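手持夹爪小组记录(二):指面衬垫和行程标定

2018年3月25日
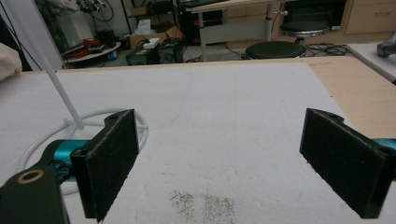
上次写到连杆部分已经装完,剩下指面衬垫和行程标定两件事。这学期社团的夹爪组一共6个人,Marwan Nseir 负责机构,Hiba Bataineh 写采集程序,我管标定和文档。比赛用的项目名定为 Utolov,报名表已经交给指导老师 Colin Dawber。

先说衬垫。二月份用的是光面硅胶片,夹方块没有问题,夹圆柱件时接触面太窄,手腕一转,工件就绕接触线摆动。后来换成深色软垫,两根手指各贴一片,贴之前用酒精把黑色指板擦了两遍。软垫的摩擦系数不如硅胶,但可压缩,接触面积大,夹同一根圆柱时摆动明显减小。代价有两个:一是压缩量会混进开度读数,二是掉屑,白板上很容易看出来。掉屑的问题暂时没有处理,每轮开始前用刷子扫一下。

压缩量的问题比较麻烦。程序里的开度由执行器转角换算,默认指面是刚性的。贴了软垫以后,“刚接触”和“夹紧”之间多出一段行程,转角还在变,工件宽度不变。Hiba 的做法是同时记录两个量:电流第一次越过阈值时的转角记为接触点,电流稳定后的转角记为夹紧点,后处理时用接触点算宽度,用夹紧点估计夹持力。阈值设为200毫安,再低会被连杆的静摩擦误触发。

标定流程如下,写给下学期接手的同学:

1. 上电,手指完全张开,等读数稳定后记零点。零点每次上电都要重记,不要沿用上一次的文件。
2. 依次夹标准块,从宽到窄,每块夹6次。夹的时候手腕不要用力,前臂搁在台面上。
3. 每块做完立即看离散度。如果同一块的接触点相差太大,先检查软垫边缘有没有翘起,再检查连杆衬套处的间隙,最后才去动程序。
4. 拟合用二次多项式。一次的在两端偏差明显,三次的没有看到改善。
5. 拟合系数写进配置文件,文件名带日期和手指编号。

第3条里衬套间隙的事多说一句。连杆孔最早是直接打印出来的,没有衬套,用了两周以后孔变成椭圆,闭合方向有回差。Marwan Nseir 改了孔径,压入衬套,回差降到可以接受的程度。压的时候要用台钳慢慢推,用锤子敲过一个,零件沿层间裂开,重打一件又等了一个下午。

数据方面,到目前为止采了4000条,包括抓取、放置和空手移动三类。空手移动的数据一开始没有采,Raed Abu Hammour 试训练时发现模型在没有目标时也会频繁闭合手指,补了一批以后这个现象减少。现在规定每次录制的开头和结尾都要保留一段手指张开的时间,长度不统一也可以,但不能剪掉。

时间戳对齐还没有做好。夹爪数据和视频各走各的时钟,录得久了会慢慢错开,短的片段看不出来,长的片段末尾能看到画面里手指已经合上、读数还在变化。临时办法是录制开始和结束时各快速开合一次,后处理时用这两个动作对齐,中间按线性插值。这个办法的缺点是依赖人记得做,上周有一组数据结束时漏了,只能按开头单边对齐,精度差一些,单独放在另一个目录里,训练时默认不读。

走线也改过。原来线从手柄正下方出来,翻腕时会顶到前臂。现在从侧后方引出,在手柄上固定一道,留出翻腕的余量。扎带不要勒紧,勒紧以后线在根部反复弯折,接触不良的故障很难查,我们在这上面花过整整一个晚上,最后换了一根线就好了。

接下来的安排:Marwan Moussa 画指板的第二版,把安装孔往后挪,软垫换成可拆的插片,这样磨损以后不用铲胶。Hiba 把零点检查写进启动脚本,读数超出范围时拒绝录制。我把标准块重新量一遍,目前用的这套是打印件,边角有翘曲,卡尺在不同位置量出来不一样。金属块已经向 Welport 询价,还没有回复。

配置文件的模板放在社团共享盘的 Utolov 目录下,改之前先复制一份。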